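## 4. Setting up the table and running the breakfast task

Skekora club guide, rev. 2018-11-28. Read section 3 first if you haven't homed the arms.
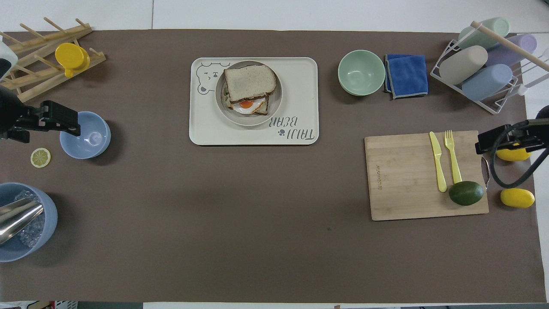

This section gets you from homed arms to a saved run. Both arms, left and right, same table, same mat. Budget 70 minutes your first time, a lot less after that. Do it in order. If you skip the mat step you will be doing the whole thing twice.

### 4.1 Before you touch anything

1. Check the sign-up sheet by the door. If the Zolach team has the slot they have the slot, don't argue.
2. Power strip OFF. Both arms limp.
3. Bags and jackets off the floor behind the table. Laptops on the side bench only.
4. Find your second person. One drives, one stands at the stop button. No solo runs, even quick ones.

> **CAUTION:** Hair tied back, lanyards off, sleeves up. The club arms don't have a collision sensor worth trusting.

### 4.2 Mat

1. Lay the brown paper mat flat on the white table. Smooth it from the middle out.
2. Leave a strip of white showing at the top. The head camera uses that edge to line itself up.
3. Tape the underside, not the top. Tape on top shines and the colour check goes weird.
4. Creases you can feel with a fingernail = new mat. Roll is in the Bech cupboard, second shelf.

Note: don't write on the mat. Pencil marks got picked up as objects all through September and it cost us a pile of runs.

### 4.3 Objects

Layout is the same for every team so scores can be compared. Small shifts are fine, swapping sides is not.

- Tray - centre, near the top of the mat. Cream one with the bear on it.
- Round plate on the tray, sandwich on the plate. Two slices, fried egg between.
- Mint bowl to the right of the tray, folded blue cloth right beside it.
- White wire rack, top right corner. Pastel cups go in there. One lying over is fine, the task allows it.
- Bamboo board on the right half. Yellow knife and yellow fork side by side, both pointing up the table. Avocado on the lower right of the board, below the fork.
- Wooden dish rack, top left, yellow lid on it.
- Light blue bowl on the left, where the left arm can get to it. Lemon slice near it.
- Ice bucket, bottom left, scoop across the top.
- Whole lemons over on the right.

Put the heavy stuff down first. Bucket, board, racks, then everything else. Tray last so you don't bump the sandwich.

Note: if the top slice sits crooked leave it. Squaring it up by hand every run makes the task too easy and the judges will ask.

> **CAUTION:** Nothing off this table gets eaten. Not before the run, not after. The grippers get wiped down but they are not kitchen clean.

### 4.4 Cables and reach

1. Check each arm's cable hangs in a loose curl beside the arm. Not under it, not across the mat.
2. With power still off, walk each gripper by hand to the far side of its own area and back. Should move freely. If it tugs, re-route and try again.
3. Left arm does the dish rack, blue bowl, bucket. Right arm does the board, lemons, wire rack. The tray is shared.
4. Look at the dowel on the wire rack. It sticks out past the right side and the right arm will catch it if you come in low. Approach from above, always.

> **CAUTION:** Never put both grippers over the tray at the same time unless you are in step mode. The software does NOT stop you.

### 4.5 Power up

1. Stop button pressed IN.
2. Power strip on. Wait for both base lights to go solid. If one keeps blinking after 10 seconds, power off and go back to section 3.
3. Open Lonard on the bench laptop. Log in with your team name, not your own.
4. Pick `breakfast_v2`. The old v1 is still in the list, ignore it, the rack is in the wrong corner.
5. Set speed to slow. Leave it on slow untill you've had three clean runs.
6. Second person takes the stop button. Say "clear" out loud. Twist to release.

Arms will lift a little as they take their own weight. Normal. If either one drops or swings, hit stop.

### 4.6 Camera check

1. Hit **Preview**. You want the entire mat in view and both grippers at the sides.
2. Run the colour check. Pass mark is 200. Usual reasons for a fail: blinds open, glare on the metal scoop, somebody's shadow.
3. Still failing? Lights full on, blinds shut, run it again. Don't touch the camera mount. It's set, and resetting it takes an afternoon.

### 4.7 First run

1. **Step mode** on.
2. Start with the fork. Easy shape, nothing near it to knock except the knife and the avocado.
3. Close the gripper slowly. Plastic cutlery bends before it slips, so stop as soon as it's held.
4. Lift straight up, then across to the tray. Set it down beside the plate.
5. Same with the knife.
6. Cups next. Grip on the body, not the rim.
7. Avocado after that. It rolls. Come down from directly above and go easy.
8. Leave the sandwich plate alone until your coach signs off on two-arm moves.
9. Hit **Save**. Wait for the green tick before you close anything. No tick, no run - we can't get it back for you.

Name the file team, then task, then run number, e.g. `bech_breakfast_04`. No spaces.

### 4.8 If something goes wrong

**Arm freezes mid-move.** Stop button in. Support the arm with one hand, then power off. It will go limp.

**Error 367.** Gripper thinks it's closed on something and it isn't. Open it fully, wipe the fingers, re-home that arm only.

**Object knocked off the mat.** Finish or abort, your call, but don't reach in while the arms are live. Counts as a drop either way.

**Ice on the mat.** Stop, power off, dry it with paper towel. The blue cloth is part of the task so dont use that. If the paper has gone soft, new mat.

**Lonard won't save.** Shared drive is full, it's always that. Move your team's old practice files to the backup drive and try again.

### 4.9 Pack up

1. Both arms to the park position. Stop button in, strip off.
2. Food in the green bin. Ice down the sink, bucket upside down to dry.
3. Wash plate, bowls, cups, cutlery. Dry them before they go back in the tub.
4. Wipe grippers and board.
5. Mat stays down if it's clean.
6. Fill in the log. Team, runs saved, drops, anything that broke. "All good" is not a log entry.

Scoring and the two-arm sign-off sheet are in section 5.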